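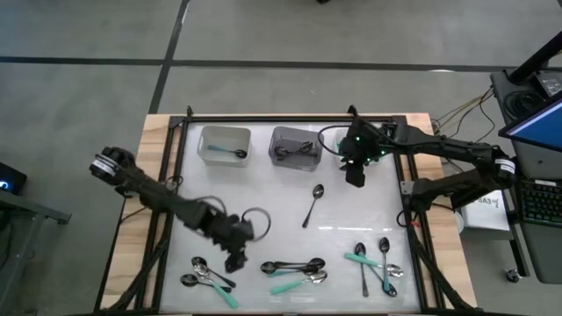
Vaka Bins for Spoons and Small Utensils

If your kitchen is anything like ours, the spoons have a way of drifting. A teal-handled one ends up with the black ones, the plain silver ones slide in wherever there's room, and by dinnertime you're digging through the lot for the one you wanted. We started carrying the Vaka bins at Edby for just that kind of drawer (and that kind of household!), and they have been steady sellers with us ever since.

The bins are rectangular plastic, open at the top, and come in white or gray. Most folks take one of each, so that everybody in the house can remember which spoons live where. I like the white for the colorful handles and the gray for the black spoons, but you may have your own ideas, and plenty of customers do.

Good to know before you order

Each bin weighs 188 grams and is sold singly. Spoons aren't included, though you'll find our silver and dark-handled ones on the Todorova page. Wash the bins by hand in warm, soapy water and let them dry before you fill them up again. If you're sorting a big mixed batch, spread everything out on the table first and make little groups along the front, with the bins at the back where you can still reach them. It does go faster that way, and it's rather a pleasant job with the radio on.

Item number 510. Orders of 32 bins or more, for schools and church kitchens, ship from our Wusell store, so please write to Lumturie before placing one.

Contact: Lumturie Kneževič, Edby | © Edby | Back to top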